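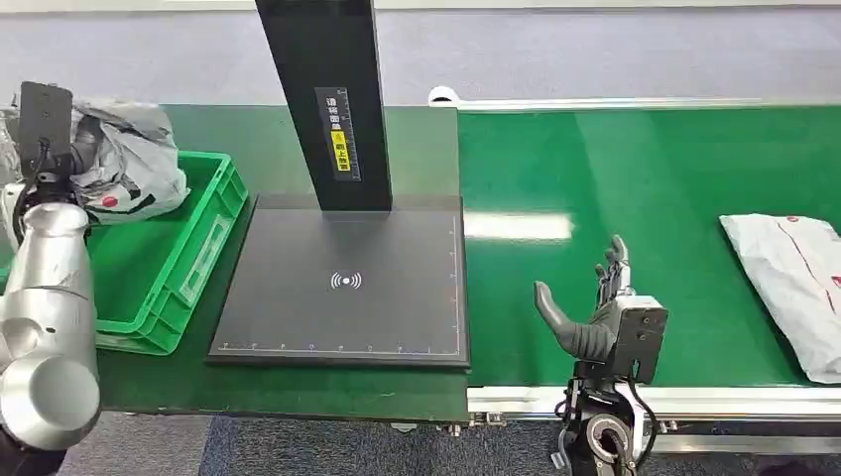 Last changed: August, 4:21 pm

Ticket 3041: Storkodeck head unit drains battery overnight
Status: Closed
Reading time: 4 min

Reported problem

Customer has a Fuvora wagon with the factory radio replaced by a Storkodeck head unit. The car starts fine during the day. If it sits overnight it cranks slowly, and twice it needed a jump. Battery is less than a year old. The dealer, Wunwood, load tested it and found it good. Customer also says the clock on the unit is correct every morning and that the backup camera works as it should.

First reply from support

Please confirm how the unit is wired. There are two power leads. Yellow goes to constant battery power and keeps the memory. Red goes to a circuit that is live only with the ignition on. If both are on constant power, the unit will look as if it has shut down when you press the power button, but it stays half awake.

Customer reply

Yellow and red are on separate wires in the harness. The adapter was a Rugemalira one bought with the unit. Pulling the radio fuse before bed cures the problem. The car started normally after two nights with the fuse out. With the fuse back in, slow crank again the next morning.

Second reply from support

Good, that narrows it down to the radio circuit. Please do the following with a multimeter.

Switch the car off, take the key out and lock it with the hood open. Wait until the dash lights and the alarm module have gone to sleep. On this car that can take 21 minutes, so a reading taken right after locking will be high and won't mean much. Then measure the voltage on the red lead behind the unit, with the black probe on a clean body ground. It should read zero.

If it doesn't, unplug the adapter and measure again on the car side of the connector. Don't open a door in between or you will wake everything up and have to start the wait over. The trunk light counts too.
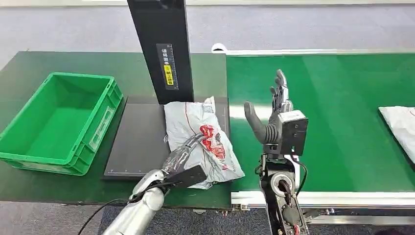 Hilde Segers wrote back that the red lead still had full battery voltage after the wait, and that the same pin was live on the car side with the adapter unplugged. She asked whether the pin was supposed to be switched at all, as the old radio had never given her any trouble.

Cause

On this wagon the pin is live all the time. The factory radio gets its on and off signal over the data wires, so it never needed a switched feed. The basic Rugemalira adapter passes that pin straight through to red. The version with the small data box makes its own switched output, and that is the one that should have been in the kit.

Fix

Customer didn't want to wait for the other adapter. Wunwood moved the red lead to an ignition-switched slot in the fuse box under the dash, using an add-a-fuse holder. The unused pin on the adapter was cut back and taped. Steering wheel buttons were checked afterward and still work.

One side effect: the radio now goes off as soon as the key is turned, where the factory one stayed on until the door was opened. Customer is fine with that.

Follow-up

Car left parked for 4 nights and started normally. Parts list for the wagon sent to the kit team for correction. No further action on this ticket.

Contact Storkodeck Support | © Storkodeck | Back to top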